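Screws, threads and plastic housings: workshop notes

Last revised December 22, 2025

Most damage to small appliances and computer parts at the bench is done by the screwdriver. The notes below cover choosing the bit, starting the screw, working with plastic bosses and dealing with heads that have already been spoiled. They apply equally to a kettle base, a drawer runner or a desktop computer.

Choosing the bit

Torx heads have a six-lobed recess and are sized by number. The commonest sizes on household equipment are T8, T10, T15 and T20. A bit one size too small will often turn the screw, but it bears only on the tips of the lobes and rounds them. Try the larger bit first. If it will not enter, go down one size. The correct bit drops in fully and has almost no side play.

Clean the recess before fitting the bit. Paint, dried grease and dust all hold the bit out of its seat. A wooden cocktail stick clears most of it. For hardened paint, use a scriber and work from the centre outwards.

Phillips and Pozidriv are not interchangeable. The Pozidriv head has four fine lines between the arms of the cross. A Phillips bit in a Pozidriv head rocks, and will cam out under load.

Keep worn bits out of the rack. A bit with shiny, rolled edges should be thrown away. I buy T10 and T15 in packets of 10 and keep the Vonum handle for everything up to T20. The Drutex set I used before it had good steel but a loose collar, and the bit stayed behind in the work more often than it came out.

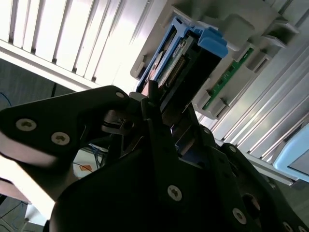

Torx screws in black plate, with a grey plastic chassis behind.

Starting a screw

Place the screw in the hole and turn it anticlockwise under light pressure until it drops slightly. The drop is the start of the thread. Then turn clockwise. This takes a second and prevents a cross-thread, and in plastic it also keeps the screw in the groove cut when the part was first assembled. A screw that cuts a second groove has half the holding power, and the third time it will have none.

If the screw becomes stiff within the first two turns, back it out and start again. Stiffness near the end of travel is normal for thread-forming screws.

Tighten a group of screws in stages. Run them all in until the heads touch, then nip each one up, working across the part diagonally. Tightening one corner fully before the others are started will pull the remaining holes out of line.

Plastic bosses

A boss is the moulded post that receives the screw. It fails by splitting along its length, usually from a screw that is too thick or driven too fast. Powered drivers should be kept away from bosses unless the clutch can be set to its lowest step, and the last turn is better done by hand in any case.

A split boss can be saved if the pieces are still present. Remove the screw, degrease with isopropyl alcohol and allow to dry. Bind the boss with fine copper wire, four or five turns, and run thin epoxy over the binding. Leave it overnight. Grease the screw lightly before refitting so that stray adhesive does not lock it.

A stripped boss that has not split can be bushed. Drill it out, glue in a short length of matching plastic rod and drill a new pilot hole. Check the depth twice – coming through the front of a housing is not repairable to any good standard. 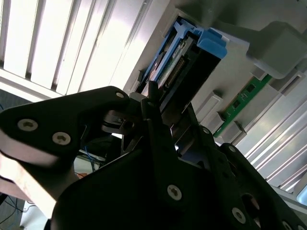 Janelle Lagman writes that she skips the rod and packs stripped bosses with a sliver of cable tie, pushed down one side of the hole before the screw goes in. It has held on her vacuum cleaner's battery cover since October, and she has opened that cover many times. I have tried it since and would accept it for covers and panels. I would not use it on a part that carries weight.

Rounded heads

Work through these in order and stop when the screw moves.

1. Fit a new bit of the correct size and press hard while turning slowly.
2. Lay a wide rubber band over the head and press the bit through it.
3. Tap a slightly oversized Torx bit into the recess with a small hammer. Metal parts only.
4. Cut a slot across the head with a fine saw or rotary disc and use a flat blade.
5. Drill off the head, lift the part away and turn out the remaining shank with pliers.

Heat helps where threadlock has been used. A soldering iron held on the head for a minute is enough. Keep it well away from plastic.

Storage

Screws from one job go in one tray, in the order removed. Long and short screws of the same thread are the main hazard: a long screw in a short hole will push through whatever lies beneath it. Efren Enriquez draws the outline of the part on card and pushes each screw through at its own position, and I have gone over to this for anything with more than six fixings.

Spare screws are sorted by thread first, length second and head last. Mixed tins are of little use. Silver and black screws of the same size can share a compartment, but stainless ones should be kept apart as they are softer at the recess than hardened steel and need a lighter hand.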